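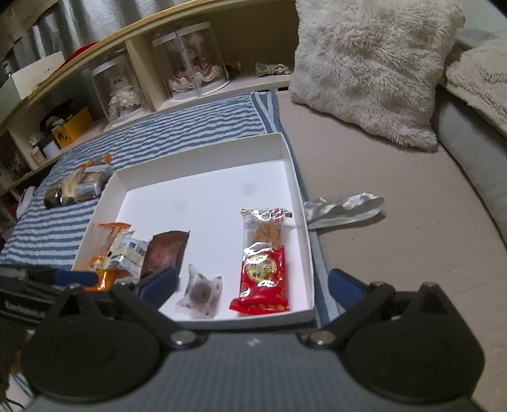
Item 3: wrapped snacks in the white tray and on the striped mat.

WOLCOMBE SOCIAL CLUB
Minutes of the Refreshments Sub-Group, June
Held in the Usmani Room at 6 pm

1. Apologies and previous minutes
Two apologies were received. The minutes of the previous meeting were agreed with one correction: the price of the tea urn hire should have read £19.

2. Matters arising
The key to the stock cupboard has been returned to the office. The broken hinge remains outstanding and has been reported to Pridar again.

3. Individually wrapped snacks
The group considered how snacks should be set out for the floor-seated afternoons. It was agreed that shallow, open-topped white trays be used, placed on the blue-and-white striped mat, and that packets be sorted into the tray before guests arrive. Packets still in a heap beside the tray are to be put in or returned to stock.

It was noted that the small sweets are easily lost among the larger packets - they should be given a clear space of their own. The red packets carry Chinese characters, and a member asked whether the ingredients could be supplied in English. The secretary will write to Zaltix, the supplier, and no allergen card will be printed until a reply is received.

A proposal to buy lidded tins was not supported on grounds of cost.
Action: secretary.

4. Mats and floor mattresses
Members asked that food be kept off the light beige mattress. Loose fabric is to be folded and put away at the end of each session.
Action: all.

5. Budget
A sum of £19 was approved for further trays. Receipts are to be handed in before the next meeting.

6. Any other business
A request for a second kettle was deferred.

The meeting closed at 7.10 pm.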